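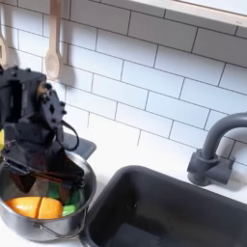

Page last changed: May, by R. Pinto

Small Kitchen, Big Opinions: How a Play Kitchen Gets Used and Put Away
Project report, Rajeshwari Pinto and Elango Acharya

1. What we set out to do

The course asked us to pick an everyday object and study how people deal with it. Other groups picked chairs. We picked the play kitchen in the Tevley Center family room, partly out of interest and partly because Elango had already told our instructor we would, before telling me.

Our question was simple to write down: what makes a set of play food get used, and what makes it get put back? We wanted to know if the way a toy kitchen is laid out changes either of those. We also wanted to know why grown adults, given a toy carrot and no supervision, will cut it in half.

2. The kitchen

The kitchen is small, with a white countertop at a height that suits a four-year-old and ruins everyone else's back. The pot is the best thing in it. It is stainless steel, with a wide rolled rim and a thin wire handle, and it is shiny enough that whatever is near it gets a reflection. Most of the rest of the equipment is toy equipment. The pot has a certain dignity, and people treat it accordingly.

The play food came from two sources. The older pieces are from a Jondance set that was in the room before either of us enrolled. The newer ones are from a bag the center bought secondhand. Some are whole and some come in halves that are meant to be sliced apart and put back together. We had long discussions over an orange-yellow root vegetable in two halves, one a little more orange than the other. I say carrot. Elango says sweet potato. Our data sheet says "orange root," which is what compromise looks like in a spreadsheet. The green pieces are worse. They could be celery or they could be green pepper, and the children we asked said "salad" and "frog."

3. What we did

We watched the kitchen over 40 visits, where a visit meant one child or one family using it from arrival to leaving. We sat on the bench by the coat hooks and took notes on paper, after finding that a laptop attracts more interest than any vegetable. For each visit we wrote down which pieces were picked up, where they went, and where they were when everybody left.

We changed the layout once, halfway through. In the first layout, all the food was in a bin on the floor and the pot was on a shelf under the counter. In the second, the pot stayed out on the counter and the food went on an open shelf at child height. We kept the same pieces in both, apart from a toy egg that went missing in the first stretch and was never recovered. We miss it.

Parents were told what we were doing by a sign on the door. One asked if we were inspectors. We would like it noted that we had the posture for it.

4. What we found

Altogether we logged 148 pickups. The second layout had clearly more of them than the first, even though the visits were split evenly. Once the pot was on the counter, it became the first thing almost every child touched, and the next thing was whatever food was closest to it. With the floor bin, the usual first move was to tip the bin over, stand in the food for a while, and go do something else.

The sliceable pieces were favorites in both layouts. Children took them apart far more than they put them back together. We started out recording both actions in separate columns and ended up with one column that was full and one that looked like a printing error.

Very few children cooked one thing. The common approach was to put food in the pot until the pot was full, announce soup, and serve it to the nearest adult. The adult was expected to eat it. Adults who only said "yum" without lifting anything were served again, with more force.

Putting away went differently from what we expected. We assumed that open shelves would lead to a tidier room. They did, for the food on the shelves. They did nothing for the pot. At the end of most visits in the second layout there was still food in it, usually at the bottom, usually root vegetables. Parents would look over the floor, pick up what was there, straighten the shelf, and leave. Food inside a pot seems to count as put away. Elango thinks this is a finding. I think it is my kitchen at home.

5. Changes we tried at the end

For the last few visits we made 2 small changes that were outside the original plan, so please read them as hints only.

First, we put picture labels on the shelf. Our friend at the Bansal Print Shop on campus made them for the price of paper. The children liked them a lot and peeled them off. The ones that survived seemed to help the parents more than the kids, who already knew where things went and had decided against it.

Second, we asked families to empty the pot before leaving, with a card propped next to it. This worked while the card stood up. Then the card went into the soup.

6. Problems

Our sample was one room, and the families who come in the morning are a different crowd from the ones who come after school. We did not plan for that and did not split our notes by time of day, which our instructor circled in red – fairly.

We also disagreed in our coding. Rajeshwari counted a piece as picked up if it left the surface. Elango wanted it held for a moment with intent. We went back and recoded the early visits by the looser rule, since intent is hard to judge in someone who is also chewing their sleeve.

7. What we would tell the center

Leave the pot out. It gets the whole kitchen going. Keep the food on the open shelf, a bit less of it than there is now, and rotate the rest in from the closet. Make emptying the pot part of closing up the room and stop hoping families will do it. Replace the egg.

If the Novmont course fund has anything left in it, a second pot would settle most of the arguments we saw, including one of ours.

Notes and the data sheet are in the shared folder, under "orange root final 3."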